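Ticket 186
Project: Care Room Assistant (student capstone, spring)
Opened by: Marin Krasniqi
Assigned to: Azra Živković
Opened: 2/5/23
Category: Motion / base and arms
Status: Closed

Summary: Robot drifts left while pushing the wheelchair, then right hand faults

Marin Krasniqi wrote:

Hi Azra, and thank you again for staying so late with us last time, the whole team was grateful and I think we all slept better for it. I'm sorry to be back in the queue so soon. We have the grasp working nicely now and both hands close on the push handles nearly every try, so first of all, hooray! The trouble starts when we ask the base to roll forward. The chair begins straight enough, and then the whole thing wanders to the left, toward the bed, and after a little while the right hand throws a force fault and everything stops. The message is always the same:

ARM_R: wrist load over limit (46), hold and release

I've tried it with the base speed at 200 and again at 600, and the only difference is how quickly we get to the fault. I restarted the Bredo controller in between, and I also reloaded last week's config in case one of us had saved something silly over it (we have form there, as you know). Same result both ways.

The chair is empty in all of these runs. We haven't gone near putting any weight in it and we won't until this is sorted out.

Azra Živković wrote:

Hi Marin, please never apologize for a ticket, I would much sooner have five of these than one surprise on demo day. A few things to look at before we touch any code:

1. Lift each side of the chair a little and spin the rear wheels by hand. They should run on for about the same time.
2. Check that both parking brakes are fully off. Look at the brake itself as well as the lever.
3. Check which way the front casters are pointing before you start. If they were left turned from backing up, the chair will try to follow them.
4. Send me the log from one slow run, with the wrist loads from both arms in it.

Also, which grasp preset are you on? There are two in the Dilo folder and the names are awfully alike. The older one squeezes harder and doesn't let the wrist give at all, and that was fine for picking things up but it isn't kind to anything on wheels.

Marin Krasniqi wrote:

Okay, I went through your list this afternoon and it took me longer than it should have, partly from moving the chair back to its starting spot by the bed every time and partly from the tape on the floor having come up, so I had to measure the start position again. I'll put down new tape before we leave tonight.

The wheels first. The right one spins freely and goes on and on. The left one stops almost at once, and if I put my ear near it I can hear a faint rubbing. The lever was in the off position, so I would have sworn the brake was off. The casters were straight, I made sure of that by pushing the chair forward a few inches by hand before lining up the robot.

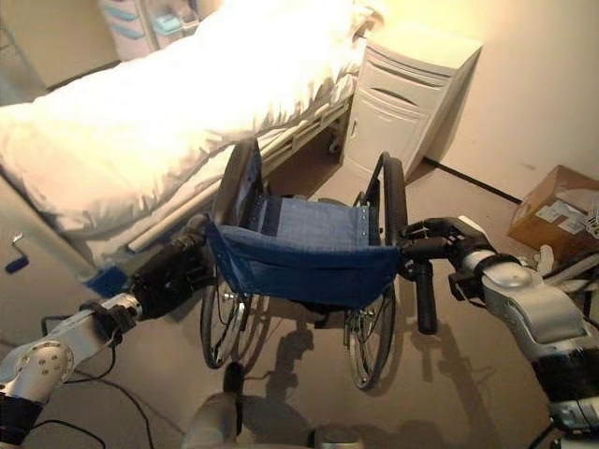 On the preset, I'm a bit embarrassed to say that we were on the older one. I picked it back when we were doing the drawer task and it simply never got changed. I've switched over to the newer one now but I haven't run it yet, as I wanted to hear from you about the brake first. The slow run log is in our shared folder under Fustora, with both wrists in it. To my eye the right wrist load climbs steadily from the moment the base moves and the left one hardly changes, but I may be reading it wrong.

Azra Živković wrote:

You're reading it just right! The left wheel is dragging, so the chair wants to turn that way, and the right hand is stuck holding on to a handle that's trying to get ahead of it. With the stiff preset the wrist can't give, so the load builds until the limit trips. I'm glad it tripped, and please leave that limit where it is.

So, brake first. There should be an adjuster on the left cable - back it off a turn at a time until the wheel runs like the other one, then check that the brake still holds when you put it on. After that, run the new preset at 200 and tell me what you get.

Marin Krasniqi wrote:

Two turns on the adjuster and the left wheel runs beautifully. The brake still holds, I leaned on the chair quite hard to be sure. With the new preset at 200 we did the full length of the bed and stopped at the tape with no fault, and then did it again so that Georgiev's group could watch. There's still a tiny drift, an inch or so by the end, but the base correction seems to handle it.

I've added the wheel spin check to our start sheet and moved the old preset into the archive folder. I think you can close this one, Azra, and thank you so much for your patience with us.

Azra Živković wrote:

Lovely work, all of you. Closing. If the drift gets any bigger, open a new ticket and attach both logs so I can compare them.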